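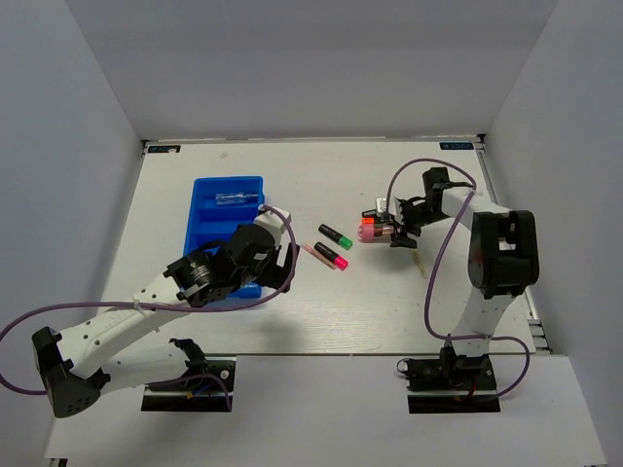
How to sort a desk's worth of small stuff into a tray

Most desk organizing guides begin by selling you a cabinet. You need a tray with compartments, a clear table and an hour on Sunday when the people you live with are out, because they will have opinions about the rubber bands.

What you need
A compartment tray. Mine is blue and came from a hardware store, where it was meant for screws.
A damp cloth.
A trash can, closer than you'd like.

Step 1. Empty the drawer
All of it, onto a plain surface. Pale tabletops are best, as a black pen cap on dark wood is as good as lost. Resist the urge to read old receipts. I found one for 598 sheets of label paper, and I'd prefer to leave it there.

Step 2. Test the markers
Highlighters lie. Draw a line across scrap paper, wait, draw another. If the second line is fainter, out it goes. Check that each cap clicks, and that it's the right cap: a green cap on a pink marker will ruin somebody's afternoon, probably yours.

Step 3. Give the fragile things their own spot
Anything glass gets a compartment to itself, lying down. Small vials roll, and they always roll toward the edge of the table. A folded square of paper towel underneath stops the rattling when you close the drawer.

Step 4. Long things stay out
A full-size marker won't fit most compartments. You can wedge it in diagonally, and you'll hate it by Tuesday. Lay the long pieces side by side next to the tray, caps facing the same way, and put them in a cup when you're done.

Step 5. Put the tray back lengthwise
Run it front to back in the drawer, with the things you use daily at the front. I keep the vials at the far end, where I can't knock them reaching for a paper clip — a lesson that cost me one vial and a good sock.

If the drawer still won't close, take out the stapler. It's always the stapler.

Posted by Bienvenido Quiambao in Desks and Drawers
11 comments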